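Is the Enell course on church membership worth the money?
Posted in: Church Life > Small Groups and Study Materials

Our church is small (56 members on the roll, fewer on a rainy morning) and the elders want to take everybody through a study on what church membership means. Somebody came back from a conference very excited about the Enell course. It runs twelve weeks and comes with a leader's book, a workbook and a set of talks to watch. I have been handed the leader's book and asked to give an opinion by the end of May.

My opinion so far is that I don't trust it. The book is 628 pages long and I have read 200 of them. In those 200 pages I counted the Bible passages that are quoted at any length, and there aren't many. What there is a lot of is stories about churches that "came alive" after taking the course, none of which are named. The chapter on covenants is decent. The chapter on discipline skips Matthew 18 almost entirely, and I can't see how you do that in a book about membership.

The week four session is built around a shared meal, where people sit down to eat and talk through Acts 2. I have nothing against eating. I set out some plates at home to see how the table part was supposed to go, and it added nothing that I could see to the reading. 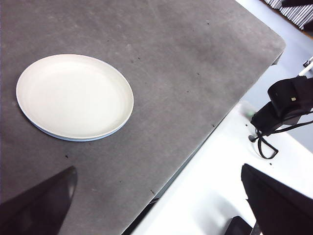
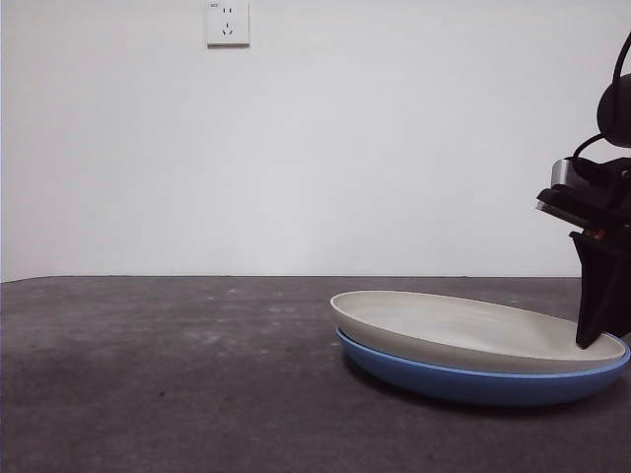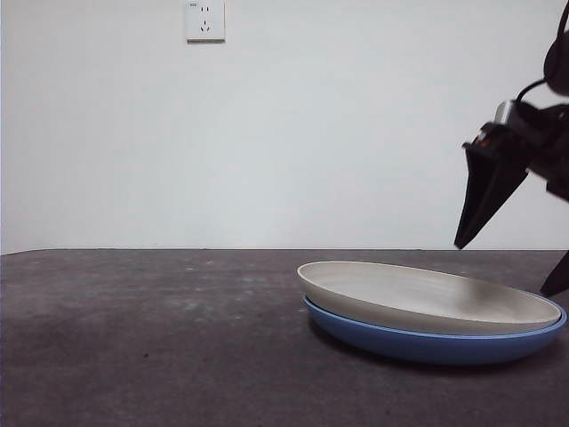
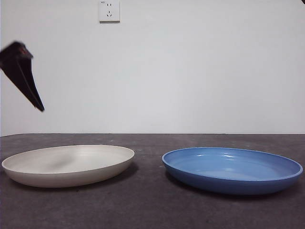 Plates on the gray table.

So, two things I'd like to know. Has anyone taken a whole congregation through this, start to finish, and did it change anything a year later? And is there something shorter that deals with the actual texts? Please don't send me to the publisher's page, I've read the publisher's page.

We are Presbyterian, if that matters. The book says it is for all traditions, which usually means it has been careful to say nothing about baptism.

Posted by pewnumber9

Reretska
We did it, all twelve weeks, in a congregation of 156. I led one of the groups and sat in on another.

You're right about Matthew 18. It turns up in week eleven, in one paragraph, and it is treated as advice on how to have a difficult conversation. The part about telling it to the church is left out. Our pastor wrote his own session for that week and I'd say it was the best evening of the course, so make of that what you will.

Did it change anything after a year? A little. Attendance at the members' meeting went up for a while and then went back to what it had been. Two families who had been coming for ages finally joined. I would not swear the course did that, they may have been ready anyway. When people tell me a study guide transformed their church I want to know what they were measuring.

Some practical points if you end up stuck with it:

Leave out the talks. They repeat the workbook and they use up half the evening.

The meal in week four goes better after the reading. We tried it the other way first and never got back to Acts.

Weeks six and seven can be done together. They are both on gifts and the second one is mostly a questionnaire. Our group filled it in and every person came out as "encourager" - I have my doubts about the scoring.

Don't buy a leader's book for every group. One copy passed around was plenty, and I don't think anyone got to the end of it.

On your baptism remark, it does have a page on it. The page says that Christians differ.

Marulanda
I think you are being hard on it. It's a good course and our people enjoyed it. Not everything has to be a seminary class. Pray about it and go with what your elders say.

Plidia
I haven't used the Enell material so I can't speak to your first point, but on the second, why does it have to be a published course at all? You're Presbyterian. You have a confession with a chapter on the church and another on the communion of saints, and they come with proof texts. Print the two chapters, take one section a week, and look up every reference out loud. Ours took seven weeks with a break in the middle. It cost us the paper.

I'll be fair and say it was dry in places. A few people stopped coming after the second week, and one told me it felt like reading a contract. It also depends a lot on who is leading. If your leader only reads the section and asks what everyone thinks, you will get forty minutes of what everyone thinks. Ours made us say which verse we were getting it from.

Check the proof texts before you start, too. Some fit better than others, and somebody in the group will notice. Ephesians 4 carries a great deal of weight in that section on the communion of saints and we spent two evenings on it - I'm still not sure we agreed.

As for the 628 pages, I would want to know who edited it. Have you looked at whether the later chapters are by the same author? Books that long on one subject are often old conference talks put between covers, and that might explain where Matthew 18 went.

pewnumber9
Thanks, Reretska, that was what I was after. Plidia, I checked and there is only one author listed, though the acknowledgments thank "the team" for chapters nine to fourteen. I'm going to put the confession idea to the elders along with a page of notes on the book. I expect I'll be asked to lead it.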